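Unit 6: Can machines do chores yet?

6.1 What counts as a chore

A chore is a job with a clear end state and a messy start. Clearing a table is the usual case. The items differ in shape, they lie where people left them, and each has to go somewhere. Washing machines avoid this problem by having a person load them.

6.2 Table clearing

The Lusero exercise uses a set of tableware and toy food on a white table. Students write the goal in one sentence ("fruit in the bowl, bottle upright") and then list every grasp it needs. Wide bowls are picked up by the rim. A bottle on its side has to be turned as well as lifted. Small round items roll when a finger touches them first. 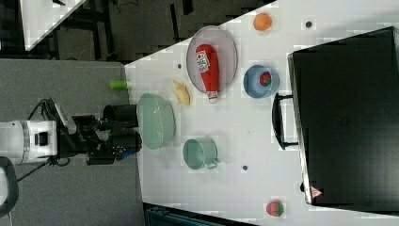
6.3 Reading the numbers

The Pretetti log covers 3462 attempts at single picks. Of these, 1319 were done with the item in a new position. Keep the two groups apart when you work out a success rate. A rate from fixed positions says little about a real kitchen.

Also note the time per item. A person clears a small table in under a minute. In the Gunero trial the arm took 124 seconds for one bowl and one cup.

6.4 Shop floor

Bin picking at Wan is easier in one way: the parts are all alike. Lighting and bin height stay the same through the shift.

For next class

Read section 6.5. Pick one chore from your own home and write out its steps, 300 words at most.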